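4.2 The open afternoon at Wulthorpe

Before turning to what visitors told us, it may help to explain how the afternoon came about, as its informal character shaped nearly everything that follows. The Wulthorpe workshop has opened its doors every October for longer than any of the present authors have worked there, and people from the town are used to wandering in after lunch, asking whatever they like and staying as long as they please. We were very glad to be given a corner of it for the handheld gripper, and gladder still that 22 visitors were willing to sit down and fill in our short form before they went home.

The demonstration station was kept as plain as we could manage. In an earlier showing at Clurmont we had covered the work area with parts, tools and printed posters, and visitors spent most of their time asking about the posters. At Wulthorpe we asked each visitor to take hold of the gripper, bring it down slowly over a white surface, and tell us when they felt sure of where the fingertips were. Only after that did we talk about the Kragh controller, which many of the older guests were curious about and which we could happily have discussed until evening.
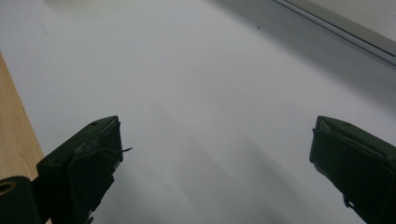
Figure 3. View from the gripper camera at the Zolunberg station, with both fingers over the white work surface.

Visitors went through the exercise one at a time, with one of us standing close by to answer questions and, now and then, to steady a nervous wrist. Each turn lasted some 5 minutes, though we never hurried anyone along, and a few families took a good deal longer because the children wanted to go again (and then, quite often, so did their parents). We did not grade the attempts. Our interest was in the words people reached for when they tried to say how far away the surface seemed, and we wrote these down as faithfully as we could while keeping up our end of the conversation.

What struck us most was how readily people talked about the fingers as if they were their own. A visitor would say "I'm nearly touching" or "my left one is lower," and only later begin to speak of the tool as a separate thing. The forms bear this out in a modest way. Most visitors described the approach as easier than they had expected, and the most common complaint was that a plain background gave them little to judge height by. Two visitors asked for a printed grid. Two others, who do fine handwork for a living, told us they would sooner have a shadow to go by than any marking – a remark that led to a long and very enjoyable discussion over coffee, and to the lighting changes described in Section 4.3.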